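Home | Features | Workshop | Projects | Subscribe

The Laundry Gripper That Ate My Summer
4 Aug 2026

Print this article | E-mail this article

I blame the socks. Last September I was standing over a basket of them, matching and grumbling, and it struck me that I own a 3D printer, a soldering iron and a shelf of motors I have never used, and yet here I was doing this by hand like my grandmother did. So I started building a robot to fold laundry. You can laugh, everyone at the shop did!

The shop is Isstead, a shared workshop in an old dairy building, and if you have ever belonged to one of these places you know how it goes. You walk in with one small idea and walk out three hours later with four opinions and a borrowed clamp. My plan was a full arm bolted to a table. The opinion I heard most was to forget the arm and get the fingers right first, and I hated that advice for a week before I took it.

So the thing I have been building (I call it Tallora, after a bus stop I liked the sound of) is just the hand end. Two curved fingers, one motor, and a handle so I can carry it around and try it on real clothes. I do the reaching and the wrist work myself. It looks a bit like a pair of salad tongs that joined the military, and I am very fond of it.

I am now on version 17 of the fingers. The early ones were straight, which seemed sensible until I tried to pick up a dish towel with them. Straight fingers hit the table before the tips meet, at least at the angle I like to hold things. Curving them fixed that, and then the curve made them springy, so I thickened the whole arm and stopped trying to save plastic. A finger takes most of an evening to print on the old Chauvin machine at Isstead, and I have learned to bring a sandwich.

The pads were another month. Bare plastic slides right off cotton. I tried bits of bicycle tube, then a sheet of shelf liner, then some rubber from a Vemar sample pack that had been in the scrap drawer forever, and the rubber won by a mile. The flat face has to angle in a little, though, or it pinches only at the corner and the cloth swings around like a flag.

Money, for those who always ask: I set myself a limit of 200 dollars and I have spent nearly all of it, with 100 of that going to a motor I burned out in the first month. I had the current limit set wrong. Check yours – then check it again.

Most of my testing happens at home on the bed, with a blue T-shirt on a fluffy white blanket. A bench is hard and flat and lets you cheat by pressing down. A bed gives, so when you push, the shirt sinks with it.

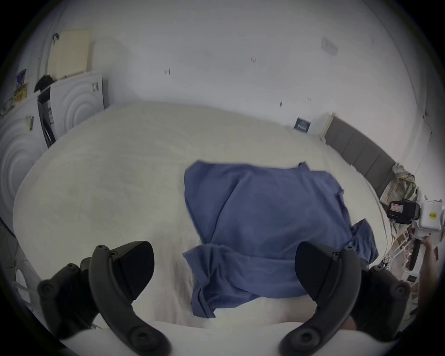 The part I keep fiddling with is how wide to open before I come down on the cloth. Too narrow and I scoot the shirt along ahead of me. Too wide and the pads gather up a big handful, blanket fuzz included, when all I wanted was one hem. I tend to start wide and close slowly, going for a fold that already stands up a little, and I leave the flat edges alone until I have something lifted.

Next up is a sensor in one pad so the motor can ease off by itself, and a lighter handle, as my wrist has been complaining. The table arm is still on the list. So are the socks, which I am saving for when I feel brave.

If you are building something similar, write in and tell me what you used for pads. I have half a sheet of that rubber left and I am already worried about running out.

Recent in Workshop
Rewiring a Thrift Store Lamp Without Fear
A Plotter Built From Two Dead Printers
Which Glue Holds Rubber to Plastic?
Sharing a Bench and Staying Friends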